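Waiting on the Robot Butler

A skeptic with a sink full of dishes looks at whether the machines are ready to take over

I have been promised a robot that does the housework for most of my life. It was in the cartoons, then in the comic strips, then in the sort of airport magazine that also sells you a heated cat bed. The robot was always five years off. I have owned four vacuum cleaners in that time, one of them autonomous, and the autonomous one is afraid of the rug.

So when Sondik, a small company that trains household robots, offered me a morning with its kitchen project, I said yes, and I left the breakfast dishes where they were as a kind of gesture of faith.

The kitchen, I should say, exists only inside a computer. The robot does too, mostly. Sondik does a great deal of its work in simulation, where a broken jar costs nothing and the mop stays in the closet. The countertop is speckled, the cabinets are gray and the produce looks better than anything in my refrigerator. I was ready to move in.

The chore on the schedule was packing groceries into a basket. My nephew can do this, and my nephew once put a hot pizza in a backpack. For a robot with two arms and a fair number of fingers, it is a serious piece of work, and much of the seriousness comes down to chips.
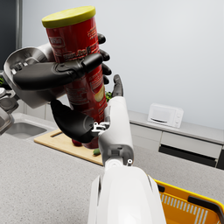

Two hands, one can of chips: the grocery chore under way in Sondik's simulated kitchen.

A can of chips is about as friendly a shape as a supermarket sells. It is a tube with a lid. You and I pick one up while looking at our phones. The robot has to settle where each finger goes, how hard it presses and which hand is in charge, and then it has to keep settling those things while the can moves. Squeeze too little and the can slides. Squeeze too much and, in the real world at least, you have a can of crumbs.

The team gave me a number for this, as teams will. In one recent batch of 90 attempts at the full grocery chore, the robot finished 51 without a person stepping in. I was told this was encouraging. I did the subtraction in my head and pictured the other 39 on my kitchen floor.

Still, I have come around a little on what counts as a failure. In 17 of those attempts the robot got everything but the last item put away, then stalled. I have lived with people who unload a dishwasher on exactly that principle, and we called it helping.

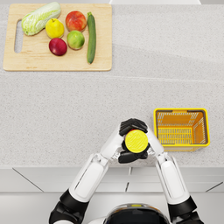
What wears you down as a spectator is the pace. There is no rushing a machine that is thinking about its thumbs. I drank a whole coffee during one run and came back from the restroom to find I had missed, by my estimate, nothing. Sondik's answer is that speed comes later, and that a slow robot working at three in the morning is still a clean kitchen at seven. I accept the logic. I also know I would lie awake listening to it.

Shops and warehouses are further along, and the reason is dull. A warehouse can be rearranged to suit the robot. At Gurach, a packing plant that runs a line of automated arms, every box arrives facing the same way, at the same height, on a belt that never has a school permission slip stuck to it. The arms do one motion all day and do it beautifully. Ask one of them to put away a cucumber and you would have to call the engineer.

Homes are the opposite problem. No two kitchens agree on where the spoons live, and mine does not agree with itself from week to week. The apple is round, the cabbage is floppy, and tomorrow somebody buys a pineapple. A rival outfit, Skinoter, has more or less given up on general tidying for now and is building a machine that only folds towels. I asked what happens with a fitted sheet. There was a pause on the line that I recognized from my own laundry room.
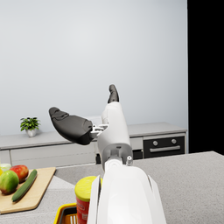

Fruit and a cucumber share the board in another view of the same kitchen.

The next step is getting out of the computer. Sondik plans to try the grocery chore on real hardware in January, in a test apartment in its Sitthichai building. Real counters get sticky. Real lights flicker, real fruit has a soft side, and friction, I was told with some feeling, is a lot harder to fake than a countertop.

Can a machine do the chores yet, then? It can do part of one, some of the time, in a kitchen with no crumbs. I would put it slightly ahead of a teenager on willingness and well behind on speed, though the teenager has been known to surprise me when there is company coming.

I got home a little after noon. The breakfast dishes were still in the sink, and the vacuum was under the couch again with its light blinking.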